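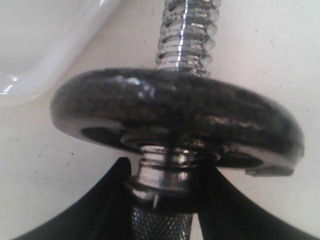 로봇 조작 소프트웨어의 성능을 논할 때 업계가 가장 먼저 제시하는 수치는 여전히 파지 성공률이다. 본 연구소는 이 관행을 재검토할 시점이 되었다고 판단한다. 그리퍼가 손잡이를 물었다는 사실과 제어기가 그 물체를 이해하고 있다는 사실 사이에는 상당한 거리가 있으며, 현재의 평가 체계는 그 거리를 거의 측정하지 않는다.

덤벨은 이 문제를 논하기에 적합한 대상이다. 크롬 도금된 봉은 조명을 강하게 반사하고, 나사산은 밝은 줄과 어두운 줄을 번갈아 만들어 깊이 추정을 어렵게 한다. 반면 주철 원판은 어둡고 표면이 고르지 않으며, 가장자리에는 긁힌 자국과 이가 빠진 듯한 부분까지 있다. 손목 카메라의 시야에서는 원판이 화면의 대부분을 차지하므로, 정작 파지가 이루어지는 널링 부위는 일부만 드러난다. 인식 모듈이 원판의 윤곽을 정확히 분할하였다 하더라도 접촉면의 상태에 대해서는 말해 주는 바가 적다.

연구소의 조작 계획 도구인 Umwood의 시험 기록 2875건을 검토한 결과도 이와 같은 방향을 가리킨다. 실패로 분류된 사례 가운데 약 39퍼센트는 파지 자체가 정상으로 판정된 뒤에 발생하였다. 무게중심을 손잡이 중앙으로 가정한 채 경로를 생성하였고, 들어 올리는 과정에서 회전 모멘트가 허용 범위를 벗어난 것이다. 인식과 계획은 각각 자기 기준을 통과하였으나, 두 모듈 사이에서 불확실성이 전달되지 않았다.

책임 연구원 Sunil Barua는 내부 검토 의견서에서 인식 모듈이 자세 추정값 하나만을 넘기는 현행 인터페이스를 가장 큰 결함으로 지목하였다. 필자 또한 이에 동의한다. 추정값에는 공분산이 함께 기재되어야 하고, 계획기는 그 값이 클 때 속도를 낮추거나 다시 관측할 수 있어야 한다. 이는 새로운 학습 모형을 요구하는 일이 아니며, 메시지 규격을 고치고 기존 모듈이 이를 준수하도록 하는 일이다.

물론 반론이 있다. 불확실성을 모두 전달하면 계산량이 늘고 제어 주기가 불안정해진다는 것이다. 100헤르츠로 동작하는 상위 제어 루프에서 이는 가벼이 볼 지적이 아니다. 그러나 모든 주기에 전체 분포를 넘길 필요는 없다. 접촉 직전과 부하가 걸리는 시점의 두 구간에 한정하더라도 앞서 언급한 유형의 실패는 상당 부분 사전에 검출할 수 있을 것으로 본다.

평가 항목 역시 개정되어야 한다. 파지 성공 여부와 별도로 하중 추정 오차, 재관측 횟수, 중단 판단의 적절성을 보고하도록 규정할 것을 제안한다. 중단한 시도를 일률적으로 실패로 집계하는 현행 방식은 개발자로 하여금 제어기가 멈추지 않도록 조정하게 만든다. 무거운 물체를 다루는 시스템에서 그러한 유인을 방치하는 것은 바람직하지 않다. 개정 항목은 차기 시험 규격의 초안에 우선 반영되어야 한다.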